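## 3. Collecting demonstrations

### 3.1 Task and workspace

The third task in our study asks the two arms to hang plastic goblets on a wire rack. We selected it after the first trials with the Alteo teleoperation interface, in May, when the operators told us that block stacking was too easy to show the difference between the two teaching methods. Hanging a cup needs a change of orientation, and the wire arms of the rack leave little room for error in the final centimeters. The cups differ mainly in color, so the order of hanging can be given by a simple verbal instruction. Figure 1 shows the cups grouped in front of the rack, within reach of both arms.

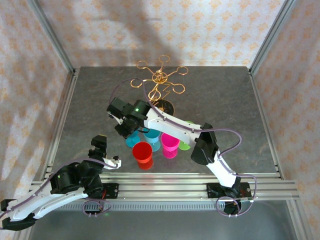 **Figure 1.** Shared workspace for the cup-hanging task, with the two arms mounted on the front rail.

The operator controls both follower arms at the same time from a pair of leader arms of the same kinematic structure. We call this condition *remote*. In the second condition, *by hand*, the operator holds the wrist of the arm and moves it directly through the task while the motors compensate for gravity. Joint positions and gripper opening are recorded in both conditions with the Lilau logging software. We did not filter the recordings, but pauses longer than two seconds at the beginning of a demonstration were removed.

Three operators took part (O. Bustamante, B. Brouwer and R. Vidal). Each of them gave 14 demonstrations per condition, after a practice period of about 8 minutes. The operators were free to decide which arm should take which cup. We gave only one rule: a cup must be released from the gripper before the other arm enters the area of the rack.

Most of the difficulty is in the approach. A goblet is hung with the bowl down, and the operator has to hold it by the foot so that the stem and the bowl stay free (Figure 2). Operators who took the cup by the bowl usually had to put it down and grasp it again – this was more frequent in the remote condition, where the contact force cannot be felt. For this reason we kept the demonstrations with a second grasp in the data set and marked them with a separate label. 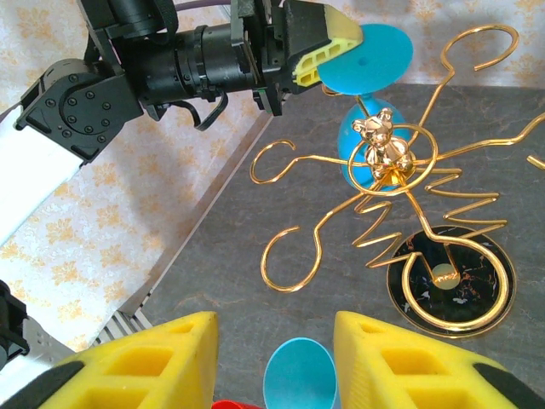 ### 3.2 Segmentation and labels

**Figure 2.** Wrist view during the approach. One gripper clamps a teal goblet by its foot next to the rack; a light blue cup is between the fingers of the other.

Every demonstration was divided by two annotators (P. Aranda and S. Escobar) into reach, grasp, turn, approach and release. The annotators worked separately and saw the videos without the name of the operator. When they did not agree on the border between turn and approach, we used the earlier time, so that the approach segment always contains the complete correction movement.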